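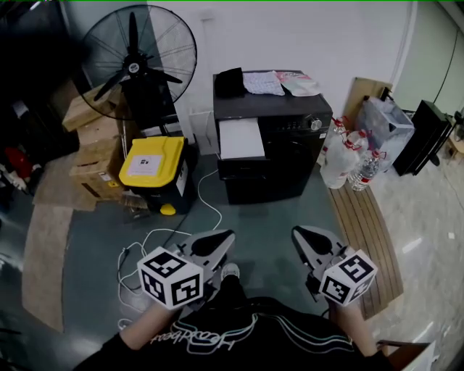
2 min read

I've been shooting air pistol for years, and in all that time I never gave much thought to pellets. I bought whatever tin was on the shelf at Ovent, dumped it in a pocket and got on with it. Then in January my groups opened up so badly that I blamed the pistol, the grip and finally my new glasses, before a guy on the next lane handed me a tin of Galli wadcutters and told me to try those first. My ten-shot group shrank by half on the spot!

So I went a little overboard. I ordered 14 kinds of pellets, mostly Galli and Prestetti, plus a couple of oddballs from Drutedov that I'd only ever seen on a forum (they come in a flat tin with a foam insert, very fancy). I clamped the pistol in a rest, set up at 10 meters and shot 1,375 pellets over a few weeks. My trigger finger has forgiven me. My wallet is still thinking about it.

The big surprise was head size. I'd always figured 4.49 versus 4.50 millimeters was something people argued about to fill the time between matches. In my barrel, though, the 4.49 Prestettis scattered all over the nine ring, and the 4.50s from the same maker stacked up nicely.
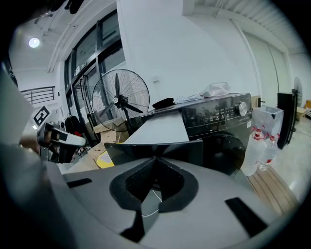
Do I need to weigh every pellet before a match?
Most club shooters can skip it. I weighed 100 from a single tin, shot the odd ones separately, and the group looked just like the rest.

Washing and lubing didn't do much for me either, apart from leaving gray smudges on my towels. Price was all over the place too. The Drutedovs cost around 80 percent more than my old standbys and came in fourth, behind two Gallis and that 4.50 Prestetti, so they're going to a friend with a different barrel, where they may well win.
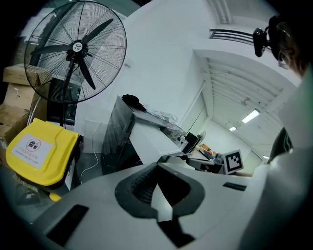 The fan, the yellow bin and the boxes by the wall.

If you want to try this yourself, buy sample packs, and shoot at least three groups of each before you pick a favorite. I crowned a winner after one group and had to take it back the next evening.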